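Mollholm gloss table oil, 997 ml
Product code ZORKUM 50
Page updated April 2015

Mollholm is a clear finishing oil for indoor wooden tables, worktops and shelves. It dries to a hard gloss and can be topped up without sanding the whole surface back.
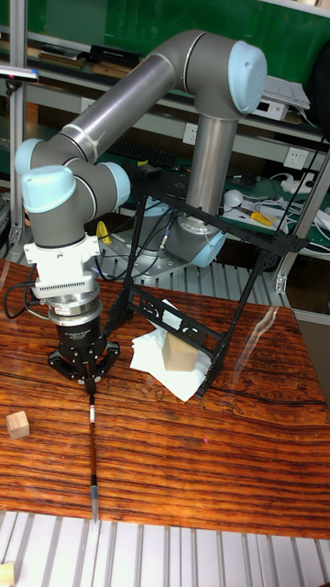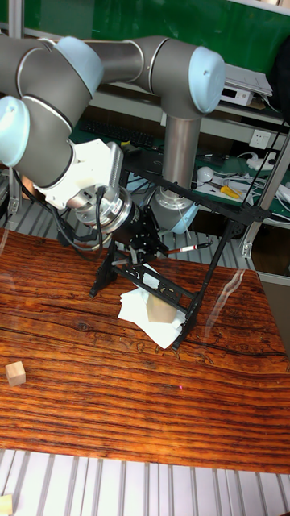 Sold in a single tin size. The Bruvholm satin version is a separate product and the two should not be mixed in one coat. If you want to go from satin to gloss, let the satin harden fully and put one coat of gloss over it.

Preparation
Old wax must come off first. Use white spirit and a plain cotton cloth, then leave the wood overnight. Sand bare wood with the grain and wipe off the dust. Oak that has gone grey may need a second sanding.

Application
Stir the tin, don't shake it. Brush on thinly and wipe away anything still sitting on the surface after a quarter of an hour. New wood needs 3 coats, end grain usually one more. Leave a day between coats, longer in a cold workshop.

Lay used cloths out flat outdoors to dry before throwing them away. Oily cloths left in a heap can heat up and catch fire.

Aftercare
Wipe with a damp cloth and a little washing-up liquid. Avoid scouring pads and anything with bleach in it. Rings from cups can be rubbed out with fine wire wool and a few drops of oil.

Storage
Keep the lid tight and the tin away from frost. A skin may form on a part-used tin. Lift it out whole and strain what is left.

Ordering
Trade orders go out from the Oral warehouse. We made 2,000 tins in the current batch, and the next is planned for July. Tinted versions are not stocked.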